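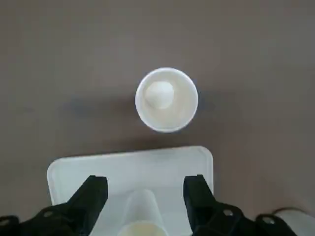 Drotedska Cups: Recording Rules and Data Card

Version 2
Maintained by Serena Galli and Genivaldo Batista, Vostberg lab
Last edited 15 April 2020

What this file covers

These are the rules for recording and checking tabletop episodes in the Drotedska Cups set. They apply to both stations, Vostberg and Wulstead. If you only want to load the data, skip to Folder layout.

Contents

The set holds 200 episodes of a two-finger gripper handling light cups, trays and small items on a table. Each episode has wrist camera video, joint positions, gripper opening and one line of text naming the task. There is no force data. The Wulstead station had no working sensor until July, and we chose to leave the channel out for both.

Before recording

Clear the table of anything that isn't part of the task. Cables may stay if they can't touch an object or the arm.
Set the speed limit on the controller, not in the script.
Check that the stop button works. Do this at the start of every session and after every restart.
Write the task line first, then record. Don't reword it afterward to match what the arm did.

Handling thin-walled cups

Grip a paper or plastic cup on the side wall, with both fingertips at the same height. Close slowly and stop at first contact. A cup with a crease or a split rim goes in the bin and is replaced before the next episode. If a cup has something inside it, name the item in the task line even when the task is only about the cup.

People near the arm

One operator per station. Hands stay off the table while the arm is enabled. To reset objects, disable the arm, reset, step back, then enable. Visitors stand behind the floor tape.

Labels

success: the end state matches the task line and the arm has let go.
partial: the right object was moved but the end state is wrong.
fail: everything else, including stops.

Keep failed episodes. The person who recorded an episode doesn't label it. Jummai Omoregie settles disagreements.

Folder layout

episodes/ one folder per episode
labels.csv
removed.txt

Known problems

14 episodes have a dropped stretch of video and are listed in removed.txt with the reason. White objects on white trays are hard to segment. Episode 42 has the wrong task line in the first release, fixed in this one.

Send corrections to Genivaldo.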